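I've set up four of these Skallik label printers now (two at work, one for Mum, one at home for the pantry) and the booklet in the box is no help at all, so this is my version of it. Pick up from wherever you're stuck.

## Getting it onto the wifi

1. Plug it in and wait for the light to stop blinking. Mine takes ages.
2. Install the Cadar app on your phone and let it use Bluetooth. If you tap "not now" you'll have to dig through your settings later, which I did, twice.
3. Hold the feed button for 5 seconds and let go when the light turns blue.
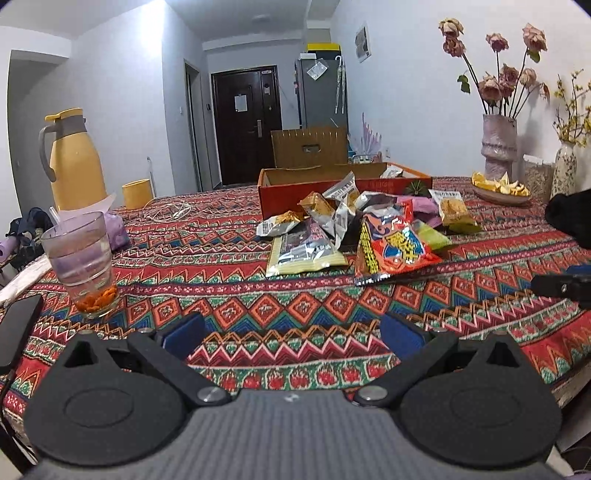
4. Choose your home network from the list. It only likes the 2.4 one, so if your modem shows two names, pick the slower.
5. Type the password slowly! The app won't show you what you've entered.

> **Note:** Hường Ung reckons you can skip the account sign-up by tapping the little arrow in the top corner. It worked for me on the older app, so give it a go.

## Loading the roll

6. Pop the lid and drop the roll in with the labels facing up. A full roll is 200 labels.
7. Pull a bit of paper past the cutter, close the lid and press feed once.

> **Caution:** keep your fingers and your good jumper away from the cutter. It's sharper than it looks.

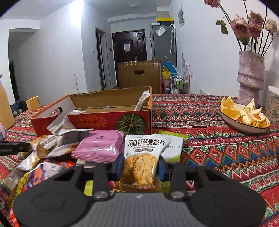
**SNACK PACKET**

8. Open Templates and scroll down to Food. I use the plain one with a name and a best-before line.
9. Set the darkness to medium. On high the small print goes all smudgy and the roll of stickers seems to curl more.
10. Print one, stick it on something, and check you can read it from where you'd be standing before you do the whole cupboard.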